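Home | About | Recipes | Garden | Archive | Contact

Sourdough, second attempt (and I think I'm hooked)

So I gave up on sourdough four years ago, after a string of loaves you could have used to chock a trailer wheel, and I swore I was done. Then Encarnación Arrieta from my choir turned up at rehearsal with a jar of her starter and a loaf she'd baked that morning, still a bit warm in its tea towel, and I ate three slices standing in the car park. I took the jar home!

The starter is called Plolero. She named it, I didn't ask, and I've kept the name out of respect. It lives on top of the fridge and it smells like green apples when it's happy and like nail polish remover when I forget to feed it, which I've done twice.

What I got wrong the first time was temperature. My old recipe said to leave the dough on the bench for four hours, and I did exactly that, in a Ballarat kitchen in July with the heater off. Of course it didn't rise. It was colder in there than in some people's fridges. This time I put the dough in the oven with only the light on and a mug of hot water beside it, and I went by how it looked. It wanted closer to seven hours. When it was ready it had gone all domed and wobbly, with big lazy bubbles at the sides, and I actually called my sister to tell her.

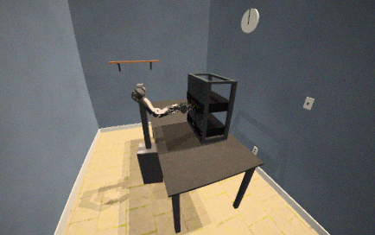 The other thing is flour. I'd been using the cheapest plain flour I could find, and there's nothing wrong with that for a cake, but it hasn't got the strength for a long rise. I've moved to a strong white baker's flour with a couple of big spoonfuls of wholemeal rye thrown in. The rye makes the starter go bonkers. If yours is sluggish, feed it rye for a few days and stand back.

Shaping is still my weak spot. I watched Eusebio Montes do it at the community kitchen and he makes it look like folding a jumper: in from the left, in from the right, roll it up, done. Mine sticks to everything. Wet hands help, and so does a metal scraper, and so does not having the phone ring halfway through. My last one came out shaped like a slipper, but the crumb was lovely and open and the crust crackled as it cooled (if you've never heard bread crackle, please go and bake some just for that).

I bake in a heavy lidded pot, lid on for most of it, then off at the end to get some colour. I used to pull the loaf out as soon as it went golden. Leave it longer! Go darker than you think you should. All the flavour is in that deep brown crust, and the middle stops being gummy too.

The leftover starter goes into crumpets. You don't need a recipe, just a pinch of sugar, some salt and a bit of bicarb stirred in at the last second so it froths up, then into greased rings over a low heat. Butter, honey, gone.

Next up is a fruit loaf with sultanas and orange peel. I'll report back.

34 shares | 3 comments

Uyên Văn
The oven light trick saved me as well. Mine gets a bit too warm in there so I prop the door open with a wooden spoon.

Emiliano Manzano
How much salt are you putting in? Mine always tastes flat.

Yolanda Barrios
Crumpets!! Making these for the kids this arvo. Please do post the fruit loaf, even if it's slipper shaped.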